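Workshop tips: setting up the Hiteck tidy-up kit for bench waste

The kit under review is the Hiteck bench arm with the Prornow simulator licence, supplied by Brastesance at 217 with the planning software or 195 without. Take the version with the software. Most faults in bin clearing can be found on screen before the arm is bolted down.

**Before you start**

- Clamp the base to the bench. Suction feet creep on oiled wood.
- Set the bin position in the software with the rim height measured from the bench top, lip included.
- Enter the rim as a solid ring. The default "open container" has no thickness, and the arm will plan straight through it.
- Limit speed to setting 4 until the first full run is clean.

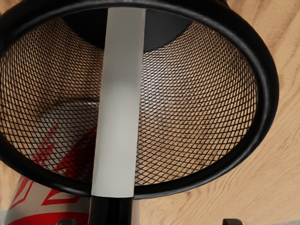 Bin choice affects the results more than any setting in the menu. Solid plastic bins are the easy case: one colour, one surface, no background showing through. Mesh is harder. In the simulator's wastebasket model the pale wood of the table shows through the diamond openings, and the red-and-white item against the inner wall is broken up by the black lattice. If detection drops on a bin like this, line it with plain card up to the rim.

**Reaching in**

Keep the approach as near vertical as the arm allows. Tapered bins narrow towards the base, so a finger that clears the rim can still foul the wall lower down. Sérgio Fonseca's settings file, on the Brastesance support page, adds a wall margin of 5 mm and is a better starting point than the factory values.

Thick rims need a higher retreat point. Lift clear first, then move sideways.

**Printed packaging**

Boldly patterned cartons and cans are sometimes split into two objects. Raise the merge distance one step at a time. Too high, and neighbouring items are picked as one.

**Care**

Wipe the fingers with a damp cloth after sticky waste. Check the mount screws each month. The Yousafzai replacement pads fit without trimming but grip less well on waxed card.

Paper scraps and sawdust are still a job for a brush.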